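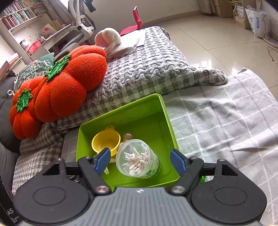 4.2 Late release. Slip failures were rare, 49 of 778 trials. Late release was the bigger problem: fingers stayed closed after the open command, worst on clear objects. Figure 5 has the cotton swab jar in the green tray, fingers open on both sides of it, funnel to the left. Jar trials were stopped by hand twice. Cause not confirmed, we suspect the Karam driver dropping packets. Logs form the second run are still being checked (Gumede).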